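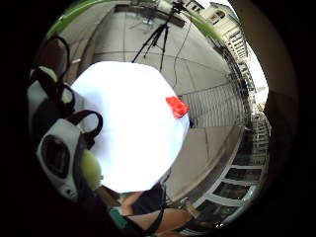 Según me dicen desde Drakby, la masa madre no levanta porque la tenemos demasiado fría por la noche, y antes de tocar la harina habría que mirar la temperatura del armario. Puede ser. Lo apunto y sigo.

Marzo, cuaderno del obrador, 7:40

Refresco de las dos masas madre. Tarro A con harina Fanetti, tarro B con Valente. En ambos, 100 g de harina, 100 g de agua y 6 g de masa vieja. El B olía bastante más ácido que el A al abrirlo. Goma elástica a la altura de la masa en los dos tarros.

11:15. El A apenas se mueve. El B ha pasado la goma por un dedo y tiene burbuja fina en los lados.
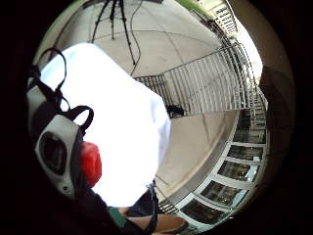
Paso los dos tarros al armario templado y anoto 26 grados en el termómetro de dentro. El de la puerta marca otra cosa, no fiarse.

15:30. El B ha doblado. El A va por la mitad, con la superficie algo seca; le faltaba tapa. Amaso solo con el B: 299 g de harina Valente, 190 de agua, 60 de masa madre y la sal al final. Queda pegajosa pero se deja plegar. Tres pliegues, media hora entre uno y otro. 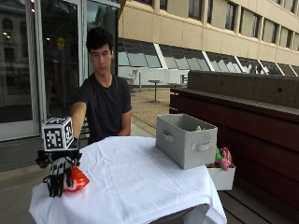
Tras el último pliegue la dejo en el cajón de plástico, tapada con el paño. La formo a las 18:30 y va a la nevera.

Pendiente: repetir el A con tapa y en el armario desde el principio. Pedir a Nurnby el saco de centeno, que queda más de 140 g pero no llega para otra tanda. Cambiar la pila del termómetro de la puerta.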